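Household and Shop-Floor Robots: Common Questions
Nasbridge Automation Advice
Page maintained by Adesuwa Olaniyan. Last checked 20/03/2026.

Can I buy a robot that does the housework?
You can buy machines that do one job. Robot vacuums and mowers work well in the right house or yard. A general helper that picks up, wipes down and puts away is still at the trial stage.

Is the shop floor further along?
Yes, for work that repeats. If the same part arrives in the same place every time, an arm can move it all day. Our client Hemmin has 2 arms loading trays this way. Mixed bins, soft packaging and tangled cords still go to people.

Why is folding so hard when lifting is easy?
A box keeps its shape when you grab it. A towel doesn't, and the machine has to work out where the corners went. In our July towel trial at the Mandholm site, the arm finished 76 of 193 folds without help. We counted a fold as finished if the towel could go on a shelf.

What about making a bed?
Harder than a towel. The sheet is bigger than the robot's reach, so it has to pull one side, move, and pull the other without undoing the first.

How do the machines learn a job like that?
Mostly from people doing it. A person works with a hand-held gripper in each hand, and the movements are recorded.

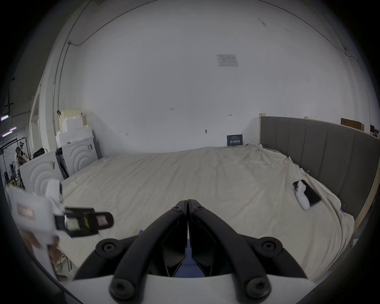
The same job has to be repeated with the sheet lying differently each time. Small things left on a bed matter too. A person moves a phone before pulling the sheet. A machine has to be taught to do that.

Are two fingers enough?
For pinching an edge of cloth, yes. For buttons, zippers and fitted corners, we have not seen good results yet.

Can a robot load my washing machine?
Some can, slowly, if the door is already open and the clothes are in a basket. Sorting colors and checking pockets are separate jobs.

Is it safe to have one near children or pets?
We don't recommend it for anything with a powered arm. On the shop floor, follow the maker's guarding instructions and train everyone who walks past it.

Should my business wait?
If you have one dull, steady task, ask for a trial now. Onach, our assessment service, takes 10 sites at a time. If your work changes every hour, check back next year.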